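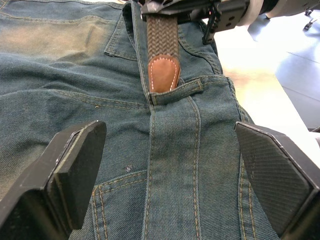

A braided belt at the mouth of a loop, two arms on the job.

About Kundside

We make Viton, a two-arm kit for people who want a robot to handle clothes. Shirts, jeans, belts, drawstrings, all the soft and floppy stuff that most arms are never asked to touch. Kundside started in a rented unit behind a tile store, and we still love this work as much as we did that first March, when Serena Martinelli spent a whole afternoon trying to get a sleeve to lie flat and came out grinning.

Serena runs the hardware side. Fulvio Galli writes the software and answers most of the support mail (if your reply arrives at 5 in the morning, that's him). There are 9 of us now, plus a very full closet of thrift store denim.

What comes in the box

A Viton kit is two arms, two grippers, a wrist camera for each arm, the mounting plates and our Turunen software, which runs the pair together so one arm can hold while the other pulls. Setup takes an afternoon. You can teach a task by guiding the arms by hand, and Turunen keeps every try so you can go back and see where things went wrong — it's our favorite part of the whole product!

Why belts?

Because they're hard, and we think they're wonderful. A belt tip has to meet the loop, go under it, and then be let go by one hand and picked up by the other. A braided belt bends wherever it likes. Stiff leather is easier to push but less forgiving if you come in crooked. We've worked through 195 belts and pairs of pants so far, and we're still learning things about belt loops.

Who uses it

Mostly college labs, a few repair shops and one uniform rental company that wanted help with sorting. We also lend kits to schools through our Clirkero program, for 10 weeks at a time. Write to us early in the school year if you're interested, as the kits go fast.

Come visit! We're happy to show you around, and you're welcome to bring your own pants.

Comments (3)

dmarsh: Does it work with suspenders? Asking for my shop.

Fulvio Galli: Clips are tricky for us right now. Send me a pair and I'll try them.

tess_o: We had a Clirkero kit last spring. My students logged 700 tries on one hoodie string and cheered for every good one.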